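A Room in Plollero 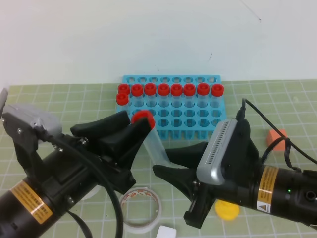

A Room in Plollero is a romance novel by Efe Edet, first published by Adebisi Books in April 2019. It is the second book in the Tarnach series, which follows a group of former students from the same university during the first years after they finish their studies. The novel tells the story of Nora Vell, a laboratory assistant aged 24, who moves to the coastal town of Plollero and rents a room in the house of a man she once refused to dance with.

The book is usually placed in the New Adult category, although the publisher sold it only as contemporary romance. It has 542 pages in the first paperback edition, and it is the longest book of the series.

Background

Edet began the novel before the first Tarnach book, The Long Way to Tarnach, was accepted by a publisher. In an afterword to the second edition she wrote that Nora was at first the main character of that book, and that Nora's friend Josie was only meant to be the person on the other end of the telephone. When the roles were changed, a large part of Nora's chapters had to be removed. Edet kept them in a separate folder and returned to them later.

The town of Plollero does not exist. It is built from several fishing towns that the author visited as a child, and its street names come from the surnames of her school teachers. The ferry, the closed cinema and the steep road called the Ladder appear also in the first book, where Josie passes through the town in one chapter.

The editor of the series was Babatunde Anozie. According to the afterword, he asked for two important changes. The first was that the story should be told by Nora alone, where the draft had moved between Nora and the male lead, Daniel Ruhl. The second was a new ending. In the draft, the couple left Plollero together, and the last chapter took place in the city. Anozie felt that the town had become too important for this, and Edet wrote the last four chapters again.

Plot

The novel opens in March, when Nora arrives in Plollero on the last ferry of the evening. She has accepted a job at a small laboratory that tests drinking water and seawater for the villages of the coast. The apartment that was promised to her has been given to another person, and the only free room in town is above the bicycle shop of Daniel Ruhl. The two recognize each other at once. At a university party four years earlier he asked her to dance, she said no, and he had then to walk back across the whole room while his friends were watching.

Neither of them mentions the party for the first 18 chapters. They agree on a list of house rules, which is pinned to the kitchen door and grows during the book. Some rules are practical (no bicycles in the bath), and others are made in anger and later crossed out. The state of the list is printed at the beginning of each part.

Nora's work is at first easy and a little boring. In the second part, she notices that the results from one village well have been copied from the month before. Her supervisor, Mr. Halloran, asks her to leave the matter to him. She does so, and feels ashamed of it. In the same weeks, Daniel receives an offer for the shop from a company that wants to open a hotel on the street, and he hides the letter from his sister Ilse, who owns half of the building.

The secrets come out on the same evening, during a dinner for Ilse's birthday. Nora and Daniel have by this time been together for a short while. Each accuses the other of keeping quiet for comfort. Nora moves to the spare room of her colleague Petra, and Daniel takes down the list.

In the last part, Nora sends the true results to the regional office and expects to lose her position. It is Mr. Halloran who resigns, and his letter to her is one of the longer passages in the book without any dialogue. Daniel tells Ilse about the offer, and they refuse it together. The final chapter takes place at the harvest dance in the old cinema, where Nora crosses the room to ask him. The novel ends before he gives an answer.

Main characters

Nora Vell is the narrator. She is careful, dry in her humor, and has the habit of practicing difficult conversations aloud while she walks.

Daniel Ruhl repairs bicycles and took over the shop after the death of his uncle. He studied engineering for two years and did not finish.

Ilse Ruhl is Daniel's older sister. She is the main character of the third book, Ilse Says No.

Josie Marr is Nora's closest friend and the narrator of the first book. She is present mostly by telephone, and visits for one weekend in the third part.

Petra Lom works with Nora and is a passionate singer in the town choir.

Mr. Halloran is the head of the laboratory. His first name is never given.

Style and themes

Nora tells the story in the past tense, with short chapters that often stop in the middle of a conversation. The house list is the best known device of the book. Readers can follow the relationship by reading only the lists, and a few of the jokes are understood only when two of them are compared.

The main theme is silence, and the difference between being polite and being honest. The love story and the story of the well are built in parallel - in both, Nora knows something and waits for a better moment to say it. Work has a bigger place than in most novels of the genre. Edet stated in the afterword that she was tired of heroines whose jobs disappear after the second chapter.

The love scenes are few and are not very explicit. This was a change from the first book, and it caused some discussion among the readers of the series.

Publication

The first printing was 3438 copies, a number which the publisher later printed as a joke on the back cover of the second edition, under the words "and then we needed more." The second edition corrected an error in chapter nine, where the ferry leaves from the wrong side of the harbor, and added the afterword and a map of the town. An audiobook followed, in which the lists are read by a second voice.

Reception

The review magazine Trelel called the book "slow in the best sense" and praised the scenes between Daniel and his sister, which its reviewer found stronger than some of the romantic ones. The same review considered the middle part too long, and said the hotel company was described with little interest.

Opinions on the open ending were divided. Many readers took the answer as obvious, and others felt that a romance novel should not leave it out. Edet did not continue the scene in Ilse Says No, but Nora and Daniel appear there as a couple, and the house list is again on the kitchen door, with a new rule about the dog.

Books in the series

The Long Way to Tarnach
A Room in Plollero
Ilse Says No

See also

New Adult fiction
Contemporary romance
First-person narrative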